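Review: Jamach Surface Library, version 3

Jamach is a library of tiling materials for real-time and offline rendering, published by Derkach. Version 3 has 649 materials, delivered as 2997 image files plus a plain-text index. The price is $110 for a single seat, with no subscription. I have used it since February, mainly for interior work, with the stone and wood sets getting most of the hours.
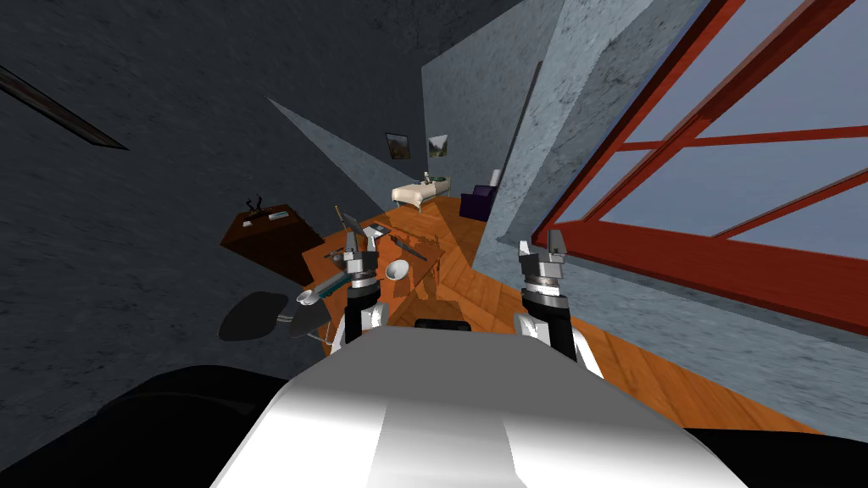
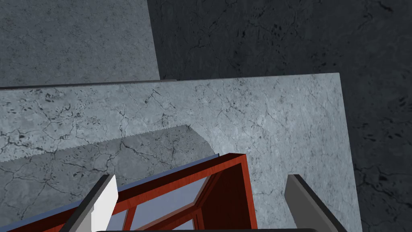
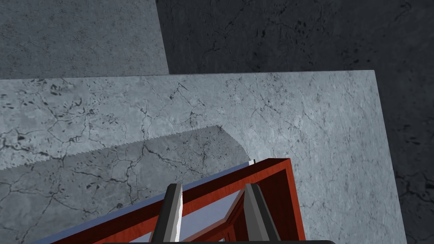 Orange striped wood grain on the table in the first render; pale blue-gray cracked stone in the second and third.

Installation

The installer unpacks to a single folder and does not touch the registry. Version 2 scattered its files over three locations, and upgrading does not remove them. Delete the old folders by hand before pointing your renderer at the new one, or duplicate names will resolve to the old maps without a warning.

Map sets

Most materials come with base color, normal, roughness and height. Some of the flat paints omit height. File names follow one pattern throughout, so a short script can build the shader graphs. Normal maps use the positive-Y convention only. Users on the other convention have to flip the green channel, and there is no batch tool for this in the package.

Roughness maps are stored as linear data, but the embedded profile on a number of the fabric files says otherwise. An importer that trusts the profile will make those fabrics too glossy. Set the color space manually.

Stone

This is the strongest group. Vein and crack detail is present in the height map as well as the color map, so it holds up under a low light. Repetition is the weak point. On a large unbroken surface the darker speckled patches can be picked out at the second tile. Rotating alternate tiles helps but leaves a visible break in the longer cracks. The better fix is to blend two materials with a low-frequency noise mask.

Wood

Grain direction is consistent across the set, which saves time on furniture. End grain is provided for less than half of the timbers. Saturation runs high in the orange and red woods, and I reduce it slightly on import. The height maps are too strong at the default scale.

Glass and metal

Adequate. The glass entries are mostly parameter values with a smudge map. The brushed metals tile well along the brush direction and poorly across it.

Comparison

Zorkau's library has better fabrics and a search tool that works offline. Stistano has fewer stones, but each one includes a second variant for breaking up repetition. Jamach has the cleaner file structure of the three.

Verdict

Recommended for architectural interiors, with the color space problem noted. Version 2 owners who only use the metals can skip this release.

Rating: 7 out of 10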